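I've worn the same Bristov rain shell for eight years, so I was thrilled when Glenys Trevor let me poke around her mill at Hostness! She's weaving a new jacket cloth there from old fishing nets (134 of them so far), and it feels like soft cotton, I swear. Her first roll ran 44 yards and I wanted to take all of it home.

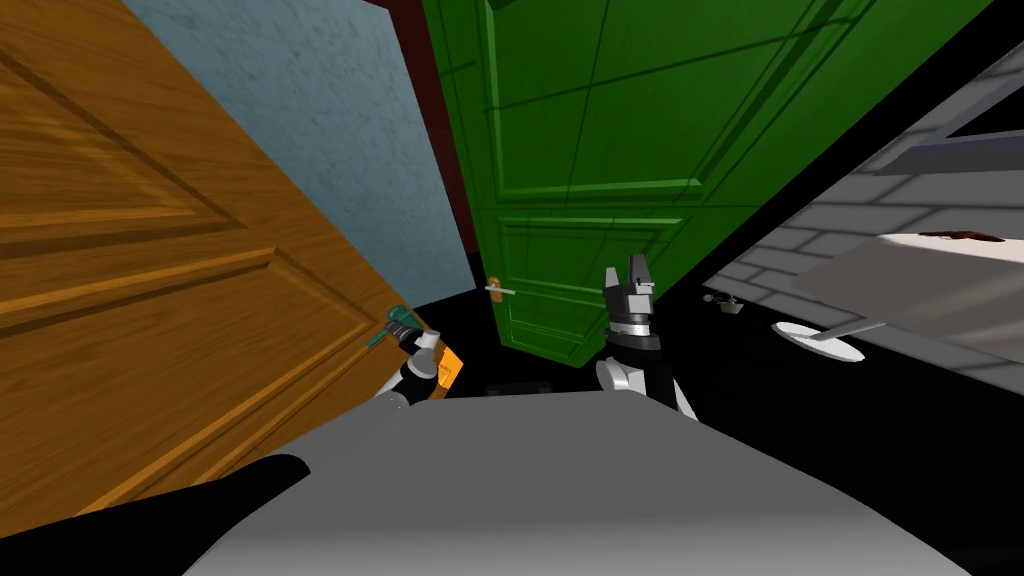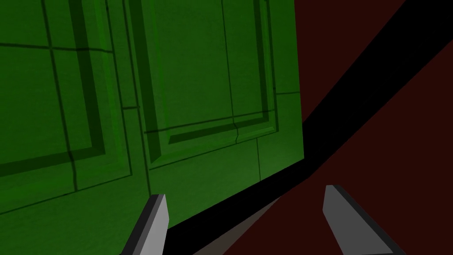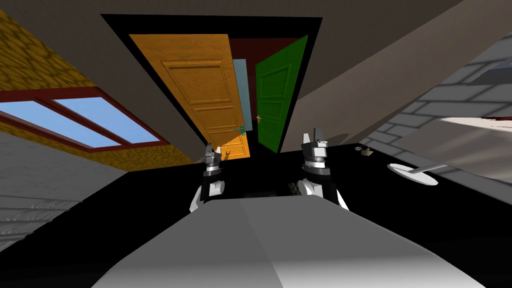 The jackets go on sale in November, and I've already asked for two.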